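Contents | Previous | Next | Glossary | Index

Chapter 7
Measuring Loss of Profit

7.1 The question put to the expert

A claim for lost profit compares two positions: the profit the claimant earned, and the profit it would have earned without the breach. The second position is called the counterfactual. It cannot be observed, so it has to be built from records made before the dispute began. 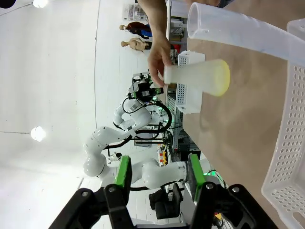 Figure 7.1 A translucent cup held above a table, with a clear cylinder and a perforated basket.

The running case in this chapter is Hokance v. Ivell. Hokance molded plastic housewares and sold them to retailers through a single distributor, Ivell. The supply agreement set a minimum order of 2000 units a month. Ivell stopped ordering in May, with 15 months of the term left. Liability was admitted, and only the amount remained in dispute.

7.2 Revenue and avoided cost

The starting point is lost revenue: the minimum volume multiplied by the contract price. From this the expert deducts the costs that Hokance did not have to bear - resin, packaging, freight and any labor that varied with output. Rent and salaried staff are usually left in, as they would have been paid in either case.

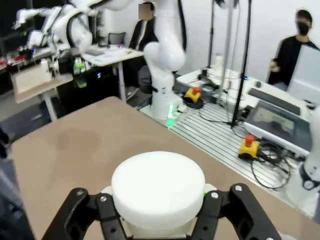

Labor is the item most often disputed. A cost that is fixed over one month may be variable over 15, and the length of the loss period should be settled before any cost is classed. The report should state which ledger accounts were treated as variable and on what evidence.

7.3 Mitigation

Sales made to a replacement buyer are set against the loss only if they could not have been made alongside the original contract. Hokance sold part of its output to Kanano after the breach. Whether those sales count depends on spare capacity, which is taken up in Section 7.4.

Related chapters
Discounting and Interest
Business Valuation in Disputes
The Expert's Report

Copyright Griffiths | Contact the publisher | Back to top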